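Hello again Hiba, and thank you for letting me send this one in my own words instead of on the form. Adalberto has the spreadsheet and will send it over separately, so this is just the story of how we've got on at the Hornbridge house since the spring letter.

**Where we are with the bedrooms**

The big news is that the downstairs is finished (finished enough, anyway, the hall still wants a coat of paint) and we've moved up to the bedrooms. I'd pencilled these in for May and we started in May, which I'm rather proud of! There are 2 bedrooms in this round. The back one went quickly, as it was mostly boxes of old paperwork and a wardrobe with a door hanging off. The front one is a different animal. It's the room where everything soft in the house seems to have ended up: spare bedding, jumpers, odd socks, baby things, curtains with the hooks still in.

We've settled on a way of working that suits the room. Everything goes onto the bed first, a small heap at a time, and gets picked up and decided on there. Samer wanted to sort straight into bags on the floor, as we did downstairs, and we tried it for a morning, but you end up bent double and the heaps run into each other. The bed is a better height. We leave the thick blanket on while we work and save washing it until the very end.

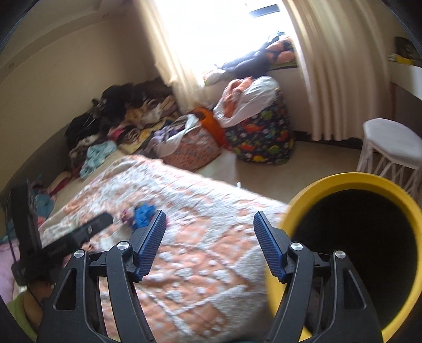
*Front bedroom: small bits on the fluffy blanket, big yellow tub beside the bed.*

The yellow tub has been the best thing in the room, by the way. We use it for anything that's going to the wash, and it's big enough that you can drop things in from where you're standing. Elias would like a second one in another colour for mending. I've said yes in principle and will try to find it out of the sundries money.

**What we've spent**

You'll see from Adalberto's sheet that we've used £1,601 of the grant so far. Most of that is van hire and the shelving for the landing cupboard. The shelving came in dearer than the quote, I'm afraid, as the alcove is deeper at the bottom than at the top and the lower boards had to be cut specially. We've set aside £200 for laundry, and I think we'll need every penny of it. The blankets and duvets are too bulky for the machine in the house, so they have to go to the launderette on Ollance Road, and you can only get one double in a drum.

We haven't touched the money for the wardrobe repair yet. Samer thinks he can rehang the door himself with new hinges, and if he can, I'd like to ask whether we might put what's left towards proper under-bed boxes with lids. No rush on an answer, but it would be good to know before we order anything.

**Things that went less well**

The labels. I bought paper ones and they peel off fabric bags within the hour, so we've had a few mystery bags that needed opening and going through again. Cloth tape and a marker pen from now on.

We also lost a good week when the van was off the road. It didn't stop the sorting, but the bags for the charity shop had to stay on the landing and you had to go up the stairs sideways. They've all gone now.

**What the family say**

They've been lovely about it. The one thing they've asked is that we don't get rid of any clothes without someone looking first, even small crumpled things that look like nothing, so we keep a "please check" pile and go through it together at teatime. It slows us down a bit and I've stopped minding. We had 62 items in that pile at the last count and they kept fewer than I expected, mostly knitted things.

**Next**

- Finish the front bedroom and wash the bedding
- Landing cupboard: shelves in, linen folded and put away by bed size
- Wardrobe door (Samer)
- Under-bed boxes, if you're happy with the above

If you fancy coming to see it, mornings are best, any time after ten. The kettle's on the side by the back door and there's a decent chair in the kitchen now.

All the best,

Walid Matar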